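Ticket #466: Fingers don't open all the way before grasp after swapping controller (sim)
Product: Pledov, dining table task
Opened by: Henrique Meireles
Opened: March 1, 2022
Status: Open, waiting on support
Severity: Annoying

Hi folks,

I'm comparing two gripper controllers in Pledov before we commit to one for the real arm, and I've run into something I can't sort out on my own. I'm writing it up as I go, so sorry in advance for the length!

The setup: one arm on its pedestal next to the long dining table, stock parallel gripper, and the usual clutter left on the tabletop (the bowl, the hexagonal plate, the toys). The task is dead simple. Come down beside the bowl, open, shift over, pinch the rim, lift. I've been running it 40 times per controller with the same seeds, so in theory the only thing changing is who's driving the fingers.

Controller A is Hirari. Controller B is Prondia. Same trajectory for the arm in both cases, same gripper model, same friction values. I triple-checked the friction values because last July I burned most of a week on a mismatch there and I'm still a little sore about it.

What I expected: the fingers open all the way, the arm shifts, one finger goes inside the rim and one outside.

What I get with Hirari: exactly that. It made the grasp in 37 runs out of 40, and the three misses all look like plain old bad approach angles.

What I get with Prondia: the arm comes down fine, the wrist looks fine, and then the fingers open just a little and stop. The controller reports the open command as done, no warning, no timeout. The arm believes it and shifts toward the bowl, and of course the gap is too narrow to straddle anything, so the outside of a fingertip bumps the rim and shoves the bowl along the table. It made the grasp in 6 runs. I have no idea why those ones worked.

Things I've tried so far, in order:

1. Restarted everything. No change. (Had to be said.)

2. Went back to the default scene lighting and turned the shadows off, thinking maybe the render load was starving the control loop. No change. The loop timing looks the same in both logs.

3. Cleared the table except for the bowl, in case the collision checker was seeing the red and black robot toy or the blue spaceship-looking thing and getting cautious. No change there either, so I put it all back. I'd like to keep the clutter, it's the whole point of the task.

4. Raised the finger force limit in Prondia. This one did something! The fingers open faster, but they stop at the same narrow gap. So I don't think they're running out of push.

5. Commanded the open in mid-air, well above the table. Opens all the way, every single time. This is the part that bugs me the most. It only stops short when the fingertips are close to the tabletop.

6. Swapped in the Carvalho fingertip meshes, which are a bit shorter than the stock ones. Better, but still not right. The gap comes out wider than before and then it stops again. I switched back to stock afterward, so everything attached to this ticket is stock.

My guess after number 5 is that Prondia has some kind of near-contact check that kicks in by height. Like it figures "I'm close to a surface, I must be touching something" and calls the motion complete. Hirari clearly doesn't do that, or does it differently. But I went through the Prondia config file line by line over lunch and there's nothing in it that sounds like that. If it's in there under some other name, please tell me which one and I'll happily feel silly.

The other possibility is that it's on your side — that Pledov hands Prondia a contact flag when the padded fingertips get near the table, even with a bit of air left under them. I can't see the raw contact list from my license level. Is there a way to dump it? Even a text file would be great.

Update, same afternoon:

Got a reply from the first line of support asking me to confirm the table height in the scene file matches the one in the collision model. Good question, and I hadn't looked. They do match. I also lowered the collision table a hair just to see, and the fingers opened wider before stopping. So whatever is tripping the check, it cares about the collision table and not the one being drawn. I think that's useful? It feels useful.

I also tried raising the whole approach so the gripper comes in higher next to the bowl. Opens fine, but then it's too high to get a decent pinch on such a shallow bowl and it slides off. So that's not a workaround for me, only a different way to miss.

What I need from you, if possible:

- the name of whatever setting controls when Prondia decides an open command is finished
- a contact dump for the moment the fingers stop
- a yes or no on whether anybody else has seen this with the stock fingertips

No panic on this one. I can keep going with Hirari in the meantime, and I've got arm-only tests to fill the time — but I don't want to write Prondia off in our comparison over what might be one bad default. Apart from the fingers it's been really pleasant to use, and the arm motion is smoother than what I'm used to.

Logs for both controllers are attached, plus the scene file. The spot to look at is right where the gripper hangs over the wood just left of the bowl, before the shift, with the fingers only slightly open.

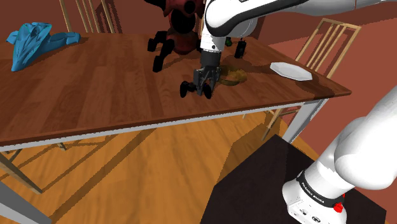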